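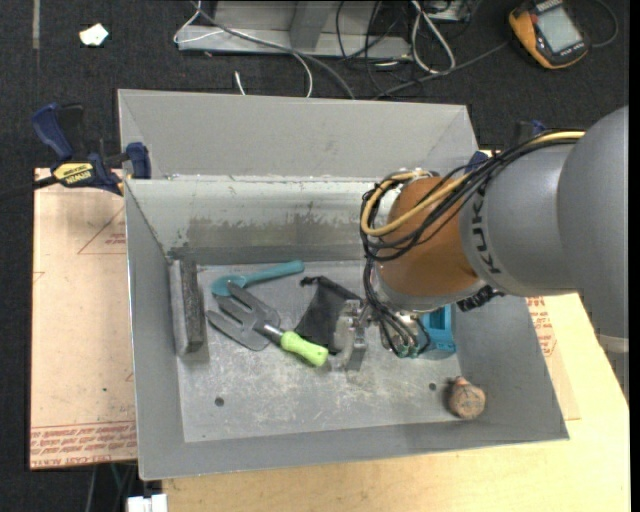
Hinetti Carpet Tiles, Charcoal

The Hinetti is our flat carpet tile for rooms where people work standing and walking all day. It is made for offices, workshops with light use, classrooms and small shops. We have sold it since September and it is now the tile which our customers order again most often. The color is charcoal, and many people ask us if such a dark floor will make the room heavy. In our opinion it depends on the furniture. Next to a light yellowish wooden tabletop, like the one in the photo, a dark charcoal carpet looks calm and the wood looks warmer. With black furniture we would suggest to take the lighter color, Etetti, or to mix the two.

What you receive

The tiles come in boxes and are packed flat. Please keep the boxes lying down, not standing on the side, or the corners can bend. Each tile has an arrow on the back. If all arrows point in the same direction, the floor looks like one piece. If you turn every second tile, you get a quiet checkered pattern. Both ways are correct, it is only a matter of taste.

Details

Name: Hinetti
Color: Charcoal
Order number: 1820
Surface: low loop, 100% polyamide
Back: bitumen with glass fleece
Thickness: 6 mm
Suitable for chairs with wheels: yes
Suitable for floor heating: yes
Suitable for bathrooms or outdoors: no
Price per box: $69

Laying the tiles

The floor under the tiles must be dry, clean and even. Leave the open boxes for one night in the room where you will use them. Start in the middle of the room and work to the walls. Push every tile firmly against the one before, but do not press so hard that the edge rises. In small rooms the tiles can lie loose. For bigger rooms we recommend our Ranjbar tackifier, which holds the tiles in place and still lets you lift them later. Cut the last row from the back side with a sharp knife and a metal ruler.

Please order a little more than you measured. Colors can be slightly different from one production to the next, and it is good to have a spare box from the same one.

Cleaning

Vacuum two times in a week, more often near the door. Coffee and tea should be taken up with a white cloth and lukewarm water, from the outside of the spot to the inside. Do not rub. If a spot does not go away, lift the tile and change it with one from under a cabinet.

Samples and delivery

We send up to 3 samples without cost. Write the color names in your message, and also for which room it is, so we can advise you better. Delivery from our Verkurden warehouse takes five working days. Unopened boxes can be returned within 30 days; cut tiles we can unfortunately not take back.

Questions about quantity and cutting: Azadeh Rashti
Orders for companies and schools: Keyvan Shirazi

Page and price updated 2018-05-27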